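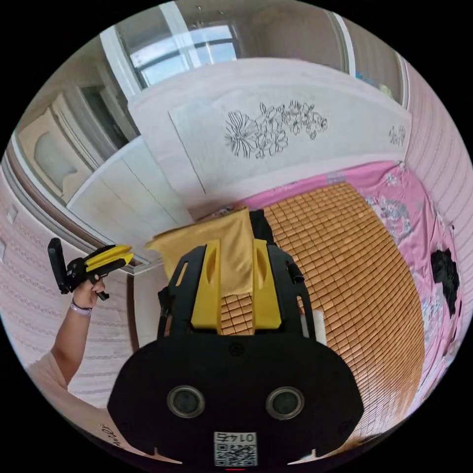

Minutes, home trials group, December, 2:00 p.m.

Present: Morfudd Humphreys (chair), Idris Phillips, Araceli Vallejo, Edeltraud Rathjen (notes). Apologies from Bjarke Nørgaard, who sent his comments in writing and was missed by all.

1. Follevia hand-held gripper kit

Idris thanked everyone for reading the offer so thoroughly (it is a long one!). The price is 3,000 for the pair, with a trial of 30 days. Araceli likes the idea of recording bedroom chores, folding and tidying above all, but would like a lighter handle for longer sessions.

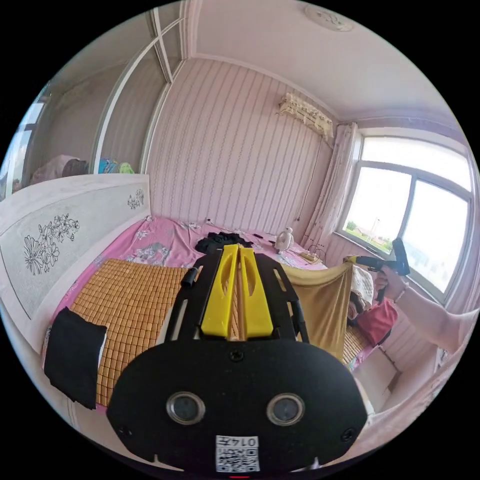

She added that bedding and dark clothes ought to be in the trial task list, and Morfudd warmly agreed. Bjarke's note asked who pays for replacement fingers, and the offer is silent on that. Idris will write to Follevia.

2. Bruson service plan

Held over until the revised quote arrives. Edeltraud to chase.

Agreed: go ahead with the trial, 12 chores to start with, list from Araceli.

Closed at 3:15 p.m.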